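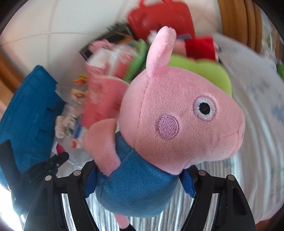 Fig. 1. Plush, side view: stitched eye and cheek, fleece body.

Soft Toy Construction, handout 5 (Saimi Laitinen)

Face first. Eye = shiny ring, black pupil, thin pale purple outline. All embroidered, no buttons. Cheek is a darker mauve-pink. Mouth only a faint curved line, easy to overdo.

Head: fuzzy pink fabric, big vs. body. Stuff the snout before the ear goes on. Body in blue fleece, arms short w/ round tips. Thin legs, navy shoe.

For Febuary: trace head pattern, p. 43. Bring pink scraps + sharp scisors. Read Bukwood ch. on pile direction.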